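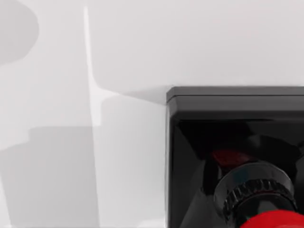 About Tatside

Tatside is a small evening and weekend school for people who want to learn to fix, sew and finish things at home. Two rooms upstairs, one yard out back, and a long hallway where everybody hangs their coats on top of each other. We teach adults mostly. Teens from 14 up can come with a grown-up.

No grades. No certificate worth framing. You come in with a chair that wobbles or a coat with a dead zipper and you learn enough to deal with it yourself.

How it started

As a sewing night, in the back of a fabric store called Uvari. Long tables, bad light, good radio. People brought curtains to hem and stayed to talk. Then a few started bringing other stuff - a lamp, a drawer with the bottom falling out, a kitchen stool. The sewing teacher at the time said she knew nothing about stools but her neighbor did. So the neighbor came, and then there was a stool night.

When Uvari closed its shop we took over the tables, two of the old sewing machines and the sign-up book, and moved across the river to the building we are in now. The name is from the street the first store was on, which got renamed afterward. People still ask. That's the whole story.

The sign-up book is still on paper, by the way. We tried a booking site for a while and half the class turned up on the wrong night. You can email us and we write you in the book.

What we teach

Hand sewing and mending. Start here if you have never held a needle. Buttons, hems, small holes, the knee of a pair of jeans. Four evenings, all materials included, bring whatever needs help.

Machine sewing. Threading, tension, straight seams, then a cushion cover with a zipper. After that you choose your own project. Please don't pick a lined jacket. Somebody always picks a lined jacket.

Chairs and small furniture. Regluing joints, tightening, new seats in webbing or cord. We have clamps in every size but you will still be waiting for a clamp at some point. Plan on a chair taking longer than you think, glue needs its night.

Finishing and paint. Sanding, oil, wax, paint, taking off old paint. Held in the yard from April on and indoors the rest of the year with the windows open, so dress for it. Wool socks!

Home basics. One long Saturday-type day, dates in the book. Hanging a shelf, patching a wall, changing a washer in a tap, bleeding a radiator, what to do before you call the plumber. This is the one that fills first. It has filled first every single season.

Open bench. No teaching as such, just tables and tools and someone around to ask. For people who have done at least one class with us so we know you can find the off switch.

How the classes work

Groups are 10 people at most. We used to take more and it was no good, too much standing around. Each class has a teacher and a helper, and the helper is almost always a former student who kept turning up.

Most classes are evenings, six thirty to nine. Doors open a little before. There is a break in the middle with tea and whatever biscuits have been brought - if you bring some, label the nuts please.

We don't do a lot of talking at the front. First quarter hour, short demo, then hands on. If you miss a week, come in early the next time and someone will catch you up. If you miss two its harder, but ask.

No homework. People do it anyway.

Who teaches here

All our teachers work at this stuff or used to. An upholsterer, a retired costume maker, a house painter, two people from the furniture trade, a woman who spent most of her working life repairing theater curtains and has opinions on thread. They are paid, every one of them, same hourly rate. Helpers get their classes free.

We are picky about teachers. Being good with your hands is one thing, letting someone else be slow with theirs is another. Every new teacher runs 2 trial evenings with us before going on the schedule, and the students get a say.

Materials and where they come from

Cloth comes mainly from Nygård, a mill outlet that sells us roll ends by the bag. You never know what is in the bag. Last winter it was a whole lot of orange canvas, so if you see orange tool rolls and orange aprons around town, those are ours.

Timber and hardware we get from Grasavow, over by the freight yard. They cut things to length for us and put up with our handwriting. Students can buy there at our price, just say the name of the school.

Tools are a mix. Some bought new, a lot given. We do take donated tools but please write first, and no more sewing machine cabinets, we have run out of corners. Machines without the cabinet, yes. Hand planes, yes. Paint tins from the garage, no thank you.

What it costs

Fees are set so the rent, teachers and materials are covered and not a lot beyond that. Current prices are on the class list, same for everyone. There's a reduced rate in each group for people who need it. Tick the line in the form or say so in the email, you won't be asked for papers.

Open bench is 19 for a month of evenings, tea included.

If you cancel more than a week ahead you get everything back. Less than a week, we try to fill your place first and then give you back what we can. Usually works out.

A few house rules

Tie long hair back at the machines. Closed shoes in the furniture room, also in summer. Sweep your own bit of floor. Phones are fine, calls go in the hallway. Dogs no, sorry, one of the teachers is very allergic.

If a tool breaks while you are using it, tell us. Nobody gets charged. What we can't stand is finding it back on the wall, broken.

Getting here

We're at 3006 on the river road, side door, second floor. The front door belongs to the dentist. Bus stops right across from us. There's a rack for bikes in the yard and the gate stays open untill the last class is out.

The stairs are steep and there is no elevator yet. We know. The home basics day and one mending class each season are held on the ground floor, in the room we borrow off the yard, step-free with an accessible bathroom. If you need a different class down there, write to us and we'll see about moving it.

What's next

New schedule is out, see the class list. Changes for this year: a second mending group, since the first had a waiting list all fall, and a short course in lampshades, which has been asked for forever. Cane seating is on hold until we find a teacher. If you cane chairs and live nearby, please, please write.

We are also trying a repair afternoon once a month where anyone can walk in with one thing. One thing per person. Clothing and small furniture only, no electronics and no appliances, we don't have the know-how for it.

Contact

Email is best and gets read most days. The phone only gets picked up when there's a class on, so early evening is your best bet. Or come by in the tea break, climb the stairs and ask for the book.

Page last updated January 2025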